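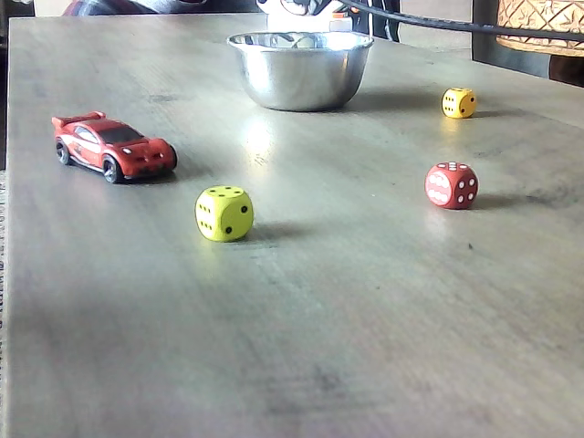
Section 7. Setting up the table game

Jellden Bowl Run, home set. Revised January 2025

What you need out on the table
Red car
Large yellow-green die
Red die
Small yellow die
Steel bowl
Score pad and pencil (pad is in the lid of the box)

Use a flat table. Kitchen table is fine, coffee table is too low for most adults. Take the tablecloth off, dice stop dead on cloth.

Setting up

1. Wipe the table. Crumbs will tip a small die.

2. Bowl goes toward the back, near the middle. Leave a hand's width behind it.

3. Car on the left, nose pointing in toward the dice. This is the start spot. Mark it with a bit of tape if you have young players, they will move it.

4. Large yellow-green die in front of the bowl. Red die to the right of it. Small yellow die goes furthest back, right of the bowl.

5. Check nothing is touching. If two pieces touch, reset both.

6. Write names on the pad. Everyone starts at 420 points.

NOTE: Older Fletcombe sets came with a plastic cup. Same rules, same spot on the table. The cup slides more so put a damp cloth under it.

First turn

1. Youngest player picks up all three dice and drops them in the bowl. Drop, don't throw.

2. Add up the pips. Large die counts double.

3. Push the car once, one finger, from the tape. If it taps the bowl, add the dice total to your score. If it misses, take the total off.

4. Put everthing back as in steps 2 to 5 above before the next player goes.

First to 2000 wins. Short game, stop at the first player past 1000 or when dinner is ready.

CAUTION: Small yellow die is a choking hazard. Keep it away from children under three and count the dice back into the box at the end.

CAUTION: Don't play with the bowl near the table edge. Steel bowl on a tile floor will dent, and it is loud.

Putting away

Dice in the bag first, then bag in the bowl. Car goes in the side slot, spoiler end up, or the lid wont close. Pad on top.

Lost a die? Any regular six-sided one of about the same size will do. Replacement packs are Zileck part 2125, bag included. For the car see next section.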